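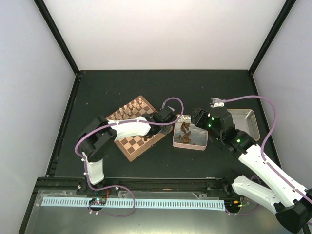
How to Set Up a Wooden Chessboard

Setting up a board takes two minutes once you have done it a few times. These steps are for a plain wooden set with light and dark pieces, the kind where the pawns are small and the colors are natural wood.

What you need: the board, 32 pieces, a dish or shallow tray for the loose ones, and a dry cloth.

1. Wipe the board and the table under it. Grit under a board will scratch the table when the board gets turned, and it always gets turned.

2. Turn the board so each player has a light square in the near right corner. If the board is lying on the diagonal, decide first where the players will sit, then square it up to them. Many sets have no letters or numbers on the border, so the corner square is all you have to go by.

3. Sort the pieces by color before you place any. Put the light ones on one side and the dark ones on the other. You should have 16 of each. Check now - it is annoying to find out at the last pawn.

4. Place the light pieces first. Rooks go in the two corners of the nearest row, knights next to them, then bishops. That leaves two squares in the middle.

5. The queen goes on the square of her own color. The light queen stands on a light square and the king takes the one beside her.

6. Fill the second row with the eight light pawns. Set each one down in the center of its square. Pick pawns up by the head and lower them straight down, so you don't knock the neighbors over.

7. Do the same on the far side with the dark pieces. The two queens should face each other along the same file, and so should the kings. If they don't, one side has its king and queen swapped.

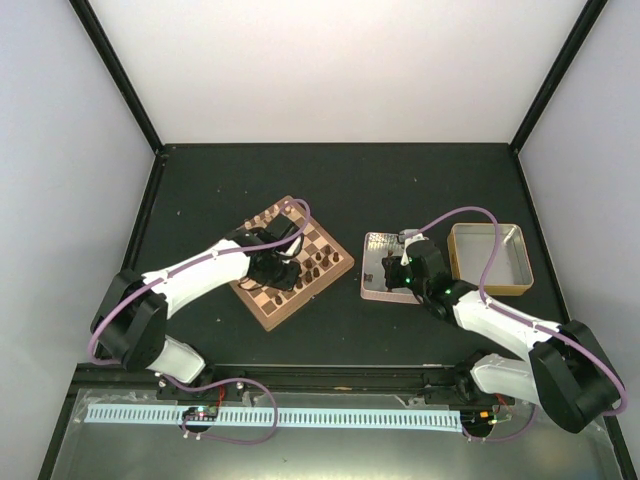 Heather Pollock: I do the dark side first and work from the pawns back. With short fingers it's easier to reach over an empty row than a full one. Also, our Olside set has a bishop and a pawn that are nearly the same height, so we put a pencil dot under the bishops.

Either order is fine, and the pencil dot is a good idea for small sets. On some boards the squares are narrow and the back row gets crowded. If that happens, start with the king and queen and work out toward the corners.

Before you play, look down each file from the end of the board. Pieces standing on a line are hard to read once the game gets going. Nudge them over with one finger on the base.

When you put the set away, lay the pieces on their sides in the box, kings and queens first, pawns on top.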